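Flondel's dish room gets a second pair of hands, and the people there get their evenings back

9th June
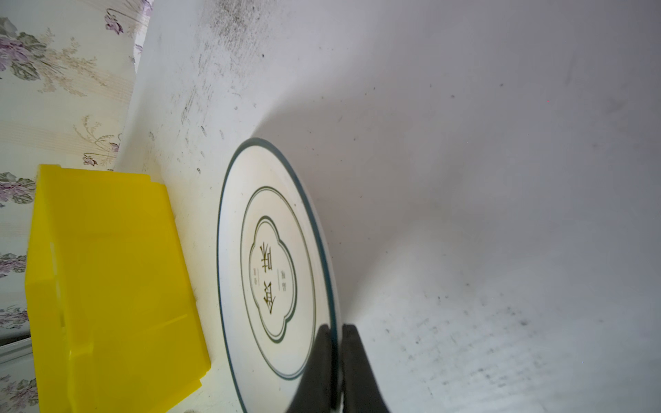
Sorting clean dishes is the sort of job most diners at Flondel never give a thought to, but it used to fill the last long stretch of every shift in the back room, and since December a good part of it has been handed over to a robot arm from Vosteo. The arm, which the staff call Nina, lifts plates one at a time and sends them on to the right stack. It's gentler than you might expect from a machine. A white plate with a thin dark green line around the rim and two big Chinese characters in the middle is held on edge between two black fingers, one in front and one behind, much the way a careful person would pinch it.

The restaurant opened in 2022 and owns 2170 pieces of tableware, a lot of it bought in small batches over time, so no two shelves look quite the same. That made the job hard to learn and, on a busy night, very easy to get wrong. Nina now sorts 470 pieces on an ordinary evening. The bowls with handles, the glasses and anything with a chip still go to a person, and so does the final say on whether something is clean enough to go back out to the dining room.

For the 9 people who share the dish room shifts, the change has been mostly a matter of wrists and clocks. They used to stand at the same counter until closing and then some, and several of them went home with sore hands. These days they trade places through the evening — an hour at the washer, an hour helping with prep, a while keeping an eye on the arm — and the late crew usually leaves with everyone else. Nobody's hours were cut, the restaurant says, and two of the dishwashers have started learning the cold station, something they had been asking about for a good long time.

It hasn't all been smooth, of course. The first weeks were slow, the arm stopped whenever two saucers stuck together, and there was some grumbling (fair enough!) about having to walk around it to reach the mop sink. The counter has since been moved, and the staff wrote their own list of what goes to Nina and what doesn't, which hangs by the door and gets a new line every so often.

Flondel's sister restaurant, Peltik, plans to try the same setup in its own kitchen later this year.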